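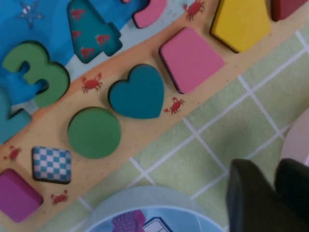 Štefánia Jireš wrote to me that I should stop buying puzzles and start throwing out the ones with missing pieces, and she has a point. I had mentioned in my last post that the playroom shelf was full again, and her answer was two lines long: get everything down on the floor, and whatever can't be finished goes.

Blog > Around the House > Toys

So I did that on 13th February. It took most of a morning. I pulled every puzzle off the shelf, put them on the floor and went through the bin of stray pieces at the bottom of the closet.

The number and shape board was the one I wanted to keep. It has a blue part like water, with a starfish printed on it, and then a long sand-colored strip for the shapes. My son learned the heart and the circle first. He still calls the checkered diamond "the napkin." The numbers came later, and the 3 gave him trouble for a long time because he wanted to put it in backward.

The jigsaws were worse. The 112-piece farm one was short by a whole cow. I had another in a Vemano box that turned out to be two different puzzles mixed together, and I gave up on sorting them. Both went in the recycling. A 32-piece train was complete, so it stays, with a rubber band around the box because the lid has split at the corners.

I now keep loose pieces in one zip bag per puzzle, with the name written on it in marker. Wooden boards stand upright at the left end of the shelf, like books. They do spill if you tip them, so I slide a piece of cardboard in front of each one. I tried a wire rack from Hoekstra last November and the thin boards fell through the gaps.

The bin of strays is down to a handful. There is a yellow triangle in there that doesn't belong to anything we own. I'm giving it until spring.

Next I have to do the blocks, which are under the couch.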